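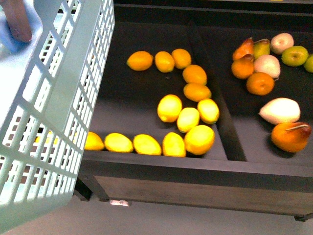
Funden format handover: speaker notes
Session for regional channels, 9:30 slot. Speaker: Teresa Chmielewska, Terkalari. Questions on music rights go to Luzius Tanner.

Slide 1. Title
Leave up until the room settles. Confirm that everyone has the two-page delivery sheet. The full format bible goes out after the session.

Slide 2. What Funden is
Studio quiz, weekly, early evening. Two families per episode, four rounds, one host. Pacheco produced the first season. Terkalari takes over production with the second and keeps the same host and the same closing round. The set is new.

Slide 3. Episode structure
Running time is 44 minutes without breaks. Break positions are fixed after rounds one and three. Channels that carry a single break should use the second position. The first can be closed with the bridge on the delivery drive. Do not cut the score recap after round three. The final round refers to it.

Slide 4. Question bank
Each season opens with 2000 cleared questions. 400 of these are marked regional and may be replaced by the local channel. Replacements go through the same two-source check as the rest. Deadline for replacements is the end of May. Pause here. At the last meeting the most common question was whether a regional item can be moved to another round. It can, within the same difficulty band.

Slide 5. Scoring changes
Season one: flat points in every round. Season two: points double in round four only. The on-screen score graphic has been rebuilt for this, and the old template will show wrong totals. Delete it from playout.

Slide 6. Studio and audience
Recording moves to the Marnota stage. Seating is 200, down from the old house. Two episodes per recording day. Audience release forms are now signed at the door and stored with the episode file.

Slide 7. Promotion
Trailer lengths: 10, 20 and 31 seconds. The odd one includes the channel ident tail, so do not add another. Stills of the host are cleared for print and web. Stills of contestants are cleared only after their episode has aired.

Slide 8. Rights
Hand over to Luzius. He needs four minutes. Catch-up window is the same as season one. Clips for social channels need the short version of the theme, as the long version has a separate license.

Slide 9. Contacts and questions
Leave the contact slide up. If asked about a celebrity edition: no date has been agreed. If asked about season three: option held, no decision before the autumn.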